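Wide jaw vs stock jaw in sim, wrist cam view feels useless

plumbbob_ty
I've been going back and forth on this for most of April so I'm throwing it to you all. I'm comparing two grippers in sim before I spend money on either. One is the Treltero parallel jaw with the stock fingers, the other is the Gonadik wide two-finger. Same arm model, same controller, same wrist cam mount, 100 grasp attempts each on the same set of blocks.

The Gonadik wins on reach around the big stuff, no contest. But my policy does worse with it from the wrist cam and I think it's because the dark fingers vanish into the dark tabletop texture I'm using. With the Treltero I don't see that problem nearly as much.

Settings: 200 Hz control, camera at 15 fps, finger friction left at default.

kettlecorn88
Can you post what the camera sees? Hard to guess from "vanish."

plumbbob_ty
Sure, grabbed one with the jaws open.
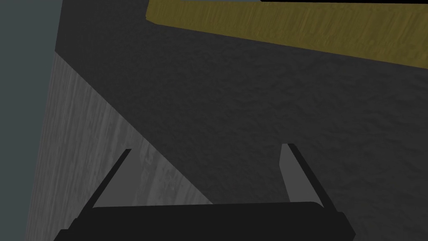

Wrist cam view in sim, wide gripper, fingers open, nothing held.

So the inner pads are a plain gray, and the right one pops fine against the charcoal. Look at the left one though. It's sitting over that streaky gray area and I can barely find the edge of the pad myself, and I know where it is!

solder_goblin
Huh. So it's kind of the opposite of what you said in the first post? The dark surface is giving you contrast on the pad. It's the light gray one that's eating it.

plumbbob_ty
...ok yeah, fair. I was thinking of the black outer edges and the base, but for the pads you're right. I've been blaming the wrong texture for two weeks.

mrs_backlash
I'd stop worrying about looks entirely. You have joint readings, you know exactly how far the jaws are open, feed that in and let the camera look at the object. I ran a Nerncombe arm like that for ages with a camera that could only see one finger and it picked just fine.

solder_goblin
Disagree, kinda. Jaw width tells you where the fingers are relative to the wrist. It doesn't tell you where the pad is relative to the thing you're about to grab, and if your camera mount is off by a hair (mine always is) you want to see both together.

mrs_backlash
Then calibrate the mount? I don't get why people would train a network to paper over a loose bracket.

solder_goblin
It's not loose, it's printed, it flexes. We've had this argument in like 2 other threads lol

kettlecorn88
Back to the picture, I'd try the cheap thing first. Recolor the pads. Bright orange, lime, whatever, and rerun the exact same seeds. If the gap between the two grippers closes, you have your answer and can go buy the wide one with some tape. I'd stay away from yellow with that big mustard thing lying across the top of the view.

gearlash_pdx
Seconding the recolor, but randomize it too. One fixed color in sim and your policy latches onto it, then the real pads get dusty and you're back here posting again. Ask me how I know.

Also which controller are you on? The Giannakopoulos one had a setting that closed both fingers at slightly different speeds unless you turned on sync, and on a wide jaw that shoves small blocks sideways. That would hurt your numbers and have zero to do with vision.

plumbbob_ty
Oh no. I am on the Giannakopoulos and I have never touched sync. I figured both fingers were mirrored by default.

gearlash_pdx
Check that before you paint anything.

mrs_backlash
Told you it wasn't the camera :)

kettlecorn88
We don't know that yet! Change one thing at a time please or we learn nothing.

plumbbob_ty
Ok plan is: sync on, same textures, 100 attempts per gripper again. Then orange pads with sync still on. It's a slow box so it'll chew on that overnight. Will post both sets when they're done, plus the Treltero ones so you can compare.

gearlash_pdx
Log the jaw positions while you're at it, if the fingers are drifting apart you'll see it right away in the plot.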